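In defence of the boring hardware shop

I drove past three perfectly good-looking websites last month to buy a hinge. You know what I mean. I had the laptop open, I had the tabs open, I had a cup of tea going cold, and after an hour of scrolling through 418 results for "cabinet hinge soft close" I put my shoes on and went down to the hardware shop in Kallari, where a bloke behind the counter looked at my old hinge, grunted, and put the right one in my hand. Two minutes! I'd spent longer than that reading one-star reviews from people who had also bought the wrong hinge.

So this is my argument, and I'll make it in my own rambling way: a town that loses its small hardware shop loses something it won't get back, and most of us are helping it happen. Me included. I'm as lazy as anyone once the kettle's on.

I grew up in Elterano, which had two of them. One was on the main street and smelled of fertiliser and rubber thongs, and the other was down by the silos and smelled mostly of the owner's dog. Neither had what you'd call a customer experience. The screws were in open bins and you bought them by the scoop, in a brown paper bag, and if you wanted four you could have four. Try that now. Last weekend I needed four stainless screws for the back gate and the smallest box at the big place out on the highway was 200. I've got 196 screws in a jar and they'll be there when I die.

Both of the Elterano shops are gone. The main street one is a nail salon (not the kind of nails it used to sell, as my dad says every single time we drive past), and the one by the silos is a slab with weeds coming through. If you live there now and your tap washer goes at five in the arvo, it's a long drive or a wet floor.

I know the reply to this, because my brother gives it to me every Christmas. The big sheds are cheaper, they're open till nine, they've got a sausage sizzle and a playground, and if small shops were any good people would shop at them. He's right about the price, mostly. I compared a few things in April when I was doing up the laundry and paid more at the Kallari shop on nearly all of them, a dollar here, three dollars there. Fine. But I also went to the big shed five times for that laundry and to the little shop once, and petrol isn't free, and neither are my Saturdays. My brother has never once put the cost of going back into his sums.

And what he really never counts is the advice. When I rang the shed to ask whether the Hokard sealant could go over the old silicone, I was on hold for ages and then got someone in outdoor furniture. She was lovely. She read me the back of the tube, which I had in front of me. At Kallari I asked the same question and was told no, scrape it off, all of it, yes the bit behind the trough too, and don't come back here crying in six months if you don't. I scraped it off. It took a whole evening and I swore a lot, but I was glad somebody had said it.
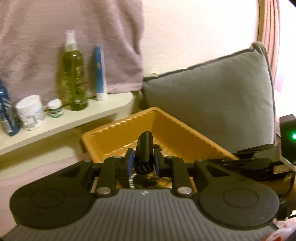 What I miss most is being able to walk in with the thing itself. Half the stuff that breaks in my house has no name that I know of, and you can't type "the little doodad off the side of the pump" into a search bar and expect any joy. You need to plonk it on a counter. A small black cylinder, say, with a round cap on the end and pale printing around the rim too tiny to read, could be any one of a hundred things to me, and no amount of squinting will help. A person who's handled that sort of bit for thirty years will roll it over once and go out the back for the drawer it lives in. I've seen it done with tap spindles, mower parts and a castor off a Le Roux sofa bed that had been out of production since before I was married.

I'm not asking anyone to chain themselves to a paint tinting machine. Buy your decking at the shed if you're building a deck, I would. A small shop can't match them on a trailer load of timber and doesn't pretend to. But the washers, the fuses, the picture hooks, the one weird hinge, the key you need cut before the in-laws arrive? Take those to the little place. Take your dumb questions there too, and then buy something after you've asked them, even if it's only a tube of glue. Getting twenty minutes of free plumbing advice and going home to order the part online is poor form, and I say that as someone who has done it and still feels a bit sick about it.

The Kallari shop shuts at noon on weekends, by the way, and doesn't take cards under ten dollars. Bring coins. I've got to go back myself for a second hinge, seeing as the other side of the cupboard has started to sag.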